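# Open day at the Kaushik skin care lab

I'd been trying to get on this tour since January, and it was worth the wait!
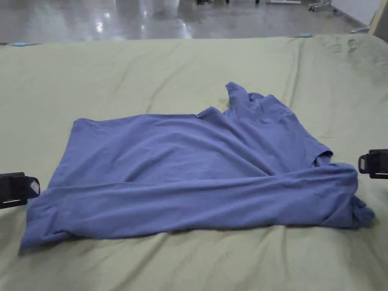 *Blue long-sleeved shirt on a sage-green sheet.*

Kaushik makes the Trikilura line of cleansers and night creams, and once a year they let visitors into the mixing rooms. There were 7 of us in the morning group, hair nets on, phones away. Su-chen Lam took us around. She has worked on creams for most of her career and will talk happily about water quality for as long as you let her (I let her).

The big kettle holds 300 liters and turns very slowly, so no air gets whipped into the cream. You can watch the oil and water parts come together through a little window, and it goes from thin and yellowish to thick and white in a few minutes. I could have stood there all day.

Next came the stability room, my favorite. Jars sit on warm shelves for months, and Prasetyo Nasution opens them on a schedule to check smell, color and texture. He let us compare a fresh night cream with one that had been in the heat for five months. I couldn't tell them apart, but he could, right away, with one sniff!

The filling line does around 4,000 tubes on a good day. It was loud, so I missed most of what was said about the caps.

We finished with a patch test talk from Kartini Govindasamy. Inside of the elbow, a small dab, then leave it alone. I've been doing mine on the wrist for years.

Parking is tight, so take the bus if you can. Wear closed shoes, too; they do check at the door.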